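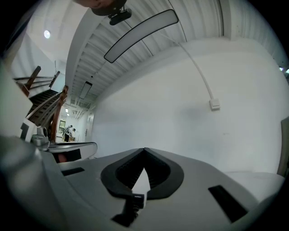 Viltbridge Unit, Upstairs Corridor: Ceiling and Lights

Photo gallery, May

We took over the upstairs of the Viltbridge building last fall and spent the winter on the part people notice least, the ceilings. The gallery covers the long corridor, which runs past the Sotska storage rooms to the back stairs. Only one picture is up so far. The notes go with it and will stay at the top of the page as more are added.

The ceiling
White corrugated panels, left exposed. We priced a dropped ceiling and decided against it. It would have cost us 11 inches of height, and the ribs running down the length of the corridor look fine painted white. Two coats, brushed into the grooves by hand in the places where the roller skipped.

The light panels
Long rectangular panels with a glowing white face. The big one has a black frame. A smaller one hangs farther down, and there is another small light well beyond that. We ordered the panels through Flidden and they took almost 9 weeks to arrive. They are on one switch for now. A second switch at the stair end is on the list.

The round light
Recessed, set in a plain white section of ceiling. It came with the building and we kept it.

The wall
Tall, white and smooth. This was the slowest job of the whole project -- 4 rounds of filling and sanding before we were happy with it under the lights. The paint is Ruangrit flat white, same as the stairwell. Scuffs wipe off if you get to them early.

The cable and wall box
A thin white cable crosses the ceiling and comes down the wall to a small square box, also white. We talked about chasing it into the wall and left it on the surface so it can be reached later.

Still to do
Baseboards, the second switch, and numbers for the storage room doors. The corridor is 20 paces end to end, so the baseboards should go quickly once the lumber is here.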